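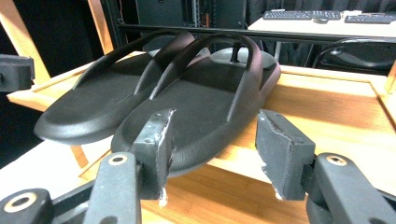
Black slides on the honey-colored wood tabletop, side by side.

Slides are the shoes I forget to clean all summer long. Sneakers get attention, sandals with buckles get attention, and the slides just go from the yard to the porch to the kitchen and back again (mine do, anyway). So now I give them a proper scrub every couple of weeks, and it's such an easy job!

Knock them together over the trash first. Then fill a dishpan with lukewarm water and a good squirt of dish soap, drop them in and walk away for 20 minutes. An old toothbrush gets into the ridges of the footbed, which is where all the gray gunk hides, and the underside of the strap needs a going-over too. For stains I make a paste of baking soda and a little water, leave it on for 5 minutes, and rub with a rag.

Please don't put them in the dryer. I cooked a pair that way in December, and they came out fit for a doll. Same goes for the back window of the car! Stand them somewhere shady with some air moving and leave them overnight.

For storage, I used to toss ours in a basket by the door and they'd get squashed flat under the boots. Now I stuff each strap with a rolled-up washcloth and set them in pairs on the bottom shelf of our Kettunen rack, toes all pointing the same way so they fit better. If they still smell a bit, a sprinkle of baking soda overnight and a good shake outside in the morning. Wipe off the leftover powder before you put them on, or you'll leave white footprints down the hall like I did.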